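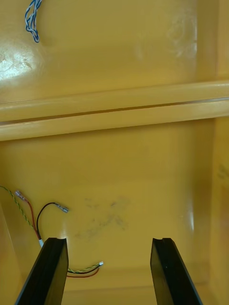 Bench Setup & Sorting > Small Parts > Bins and Trays
3 min read
Last updated Apr 5, 2021

Yellow bins for sorting electronics bits - keep or replace?

tyagi_bench
I've had the same yellow plastic bins since I set up my table and I'm going back and forth on them. They're shallow with thick rims, four of them on a white top, and I sort little boards, wire and plugs into them. What I like is that I can find a small part at a glance. What I don't like is the shine! Under my overhead light there's always one big white blotch right where I'm looking. Also they scuff if you so much as look at them. Anyone gone to matte gray and been happy?

solderfern
Gray is a mistake, sorry. I bought a stack of gray ones from Divside in February and lost a black diode in the first hour. Scuffs are only cosmetic. A red board on yellow you can spot from across the room.
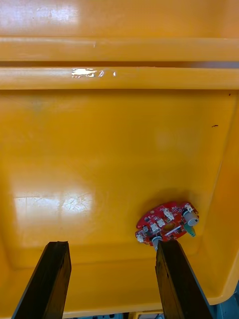 Red board, yellow bin, glare on the left side as usual.

plistomard99
Going to disagree with solderfern a bit. Scuffs are cosmetic until you're hunting for something the size of a crumb, and then every speck and scratch looks like a part. I wipe mine with a damp microfiber every Friday and it helps, but the scratches are there for good. Matte white for me, all the way.

solderfern
White on a white table though? You'd be knocking the rims with your elbow all day.

tyagi_bench
Ha, I do that with the yellow ones already. Moving the light is probably step one, I hadn't thought of cleaning on a schedule. Layout question while I have you both: I run two bins down the left and two down the right and keep the middle clear.

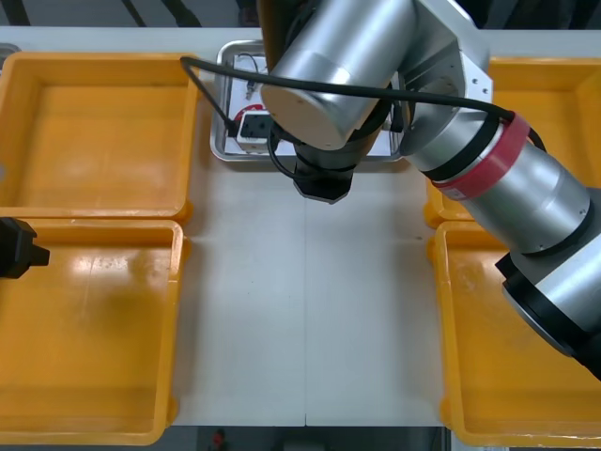

The steel tray is where the thing I'm working on goes, with a sheet of paper in it so I'm not setting parts on bare metal. Right now it lives at the far end and I'm stretching for it, so I keep thinking I should pull it in between the pairs.

catberg_521
Pull it in. I had mine at the back for ages and my shoulder complained. Middle of the table, bins on both sides, done. The paper is a good habit too (I buy a pack of 100 sheets and swap when it gets grubby). I'd skip the steel and use a silicone mat, but that's me.

plistomard99
Mats grab lint like crazy. Steel wipes clean and the edge stops things from rolling away. Keep the tray.

catberg_521
Mine doesn't grab lint. Maybe yours is a cheap one?

plistomard99
It was 25 bucks, so no - not that cheap.

tyagi_bench
OK, steel stays, mat war can go in its own thread please. Tray goes in the middle. 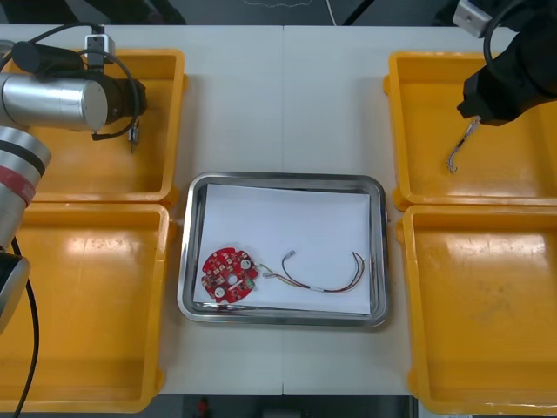
Tray between the bins, round red board and its wire harness on the paper.

solderfern
Much better. I'd coil that harness and put a twist tie on it, those thin wires snag on everything.

tyagi_bench
Good call, I've got ties in a drawer somewhere. Keeping the yellow for now and trying the lamp further left this weekend.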